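The Ferry to Hurnirham

Kyriaki Vrettos came to Hurnirham in October with one suitcase and a letter. The letter was from her uncle's lawyer and it said the shop was hers, if she wanted it. She did not know if she wanted it. On the ferry she read it again until the paper became soft in her fingers.

The shop sold buttons. It had sold buttons for so long that the sign outside said only SANDHU, the name of an owner before her uncle, and people in the town still said they were going to Sandhu when they needed thread.

"He wrote everything down," said Lalit Chaturvedi, who had the key. He was a tall man and he had to bend his head under the door. "Every button has a number. You will see."

She saw. The book lay by the till, and the last number in it was 947. Beside it her uncle had written: blue glass, small, from the coat of a lady in Trerholm. She never came back for it.

Kyriaki slept badly in the room upstairs. In the morning she made coffee and began to sort. 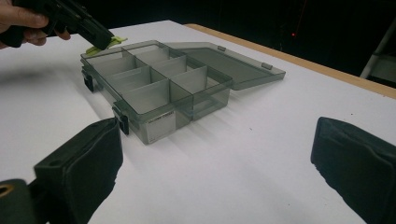

A grey see-through box on a white table.

She worked for 13 days. She put the bone buttons with the bone and the brass with the brass, and when she was tired she read the book. Her uncle had been a silent man at family dinners, but in the book he talked. Number 600 was from a sailor's jacket. "He cried when he sold it and I gave him too little," he wrote. "I was young and I wanted to be clever."

On the last evening Lalit came with soup and asked what she had decided.

"There is a buyer in Darkik," she said. "He wants all of it, the book also."

"It is a good price?"

"It is a very good price."

He ate his soup. Outside the ferry made its signal, and a dog answered from the harbour wall. Kyriaki opened the book at the first empty line. Then she took hold of the top button of her own coat — it was loose already since Easter — and she pulled until the thread broke.

"How do I write this one?" she asked. "Brown, or dark brown?"

Lalit held it near the lamp.

"Dark brown," he said.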